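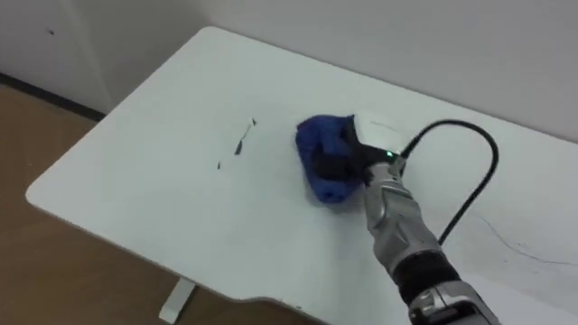 Skakton Wipe
Surface-cleaning skill package for single-arm robots

Wiping a table is the job you give a child to keep them busy. It is also a surprisingly good way to make an expensive robot arm look foolish. The cloth slides, folds under itself, lifts at one side, and the arm carries on polishing the air with total confidence.

Skakton Wipe is a trained policy and a small pile of supporting software that gets an arm to hold a cloth, find a mark, press on it and keep going until the mark is gone. It grew out of a research project at our Grindham lab, where Saranya Kartha spent the better part of a year making tables dirty for a living. We now sell it to other people with arms, tables and optimism.

The idea

Most wiping programs follow a path. You tell the arm where the table is, it sweeps back and forth like a lawn mower, and you hope the dirt was somewhere underneath. This works nicely on a flat table with a flat pad. Hand the arm an ordinary rag and things go downhill.

Our method doesn't plan a path for the arm. It predicts where the contact patch will be, meaning the bit of cloth that is really touching the table, and steers that. A rag bunched up in a gripper has a contact patch with no fixed shape, and it changes every time the cloth drags. The policy looks at the camera view and the wrist force, guesses the patch, and picks the next short stroke. Then it looks again.

We call the patch predictor Grikuretti. It was a typo in a folder name and by the time anyone noticed, it was in all the scripts.

How it was trained

The training set is 3,028 demonstrated wipes, all teleoperated by people in our lab on plain white tables with dry-erase marker, pencil, coffee and one regrettable afternoon of beet juice. Each demonstration runs from first touch to clean surface, or to the operator giving up. We kept the giving-up ones, labeled as such. Taking them out made the policy worse, and it also made it weirdly stubborn about stains that were never going to move.

Cloths were picked up however they happened to be lying. Early on we folded them into tidy squares first, and got a policy that was superb with tidy squares. Booker Lindgren threw that set away without asking, and he was right, and we have told him so once.

What it does well

We tested on 200 wipes the policy had never seen, using tables and cloths kept out of training. A wipe counted as a success if a person looking at the table afterward couldn't find the mark. The full method cleared 171 of them. The same policy with the patch predictor switched off cleared 118, and the lawn-mower baseline cleared 94, most of them by running over everything twice.

The biggest gap was on small marks. A thin streak is easy to see and easy to miss, because a crumpled cloth can pass right over it with a fold standing clear of the surface. The baseline does this cheerfully. Grikuretti notices the gap more often than not and shifts the arm over for another go.

What it does badly

Of the 29 failures, 23 were marks smaller than a pea that sat off to one side of a larger mark. The policy cleans the big one, feels good about itself and stops. We have a fix in testing.

Scratches are the other sore point. A hairline scratch looks a lot like a pencil line, and the policy will scrub at one with touching devotion. There is a stroke limit to save you from this. It is set to 47 by default and you will probably want it lower.

It also can't rinse a cloth, wring it out or tell that it is filthy. If the rag is dirty enough to make the table worse, the arm will make the table worse.

What you need

One arm with six or more joints and a two-finger gripper
Force sensing at the wrist, or joint torque readings you trust
One camera with a clear view of the tabletop
A Linux machine with a recent graphics card
Cloths, cotton or microfiber, hand towel size or smaller
A table you aren't fond of, for the first week

Please give the gripper cable enough slack for the full sweep. We have watched one pull tight halfway through a stroke and the policy takes it very personally.

What you get

The trained policy and the Grikuretti predictor
Calibration scripts for the camera and wrist
The fine-tuning tool, for your own tables and your own messes
The full evaluation set, failures included
A year of updates

Choosing a version

Skakton Wipe Lab comes with training code and is meant for research groups who want to take it apart. Skakton Wipe Ferreira is the deployment build, with the training code removed and the force limits locked. It is named after the street our second office is on, which seemed like a good idea at the time.

Both use the same policy. Ferreira costs more and does less, and people who run arms near other people tend to prefer it.

Ordering

Send us the make of your arm, the gripper and a photo of the table. Saranya reads the requests herself and will tell you if your setup won't work. Glass tops are on hold until August.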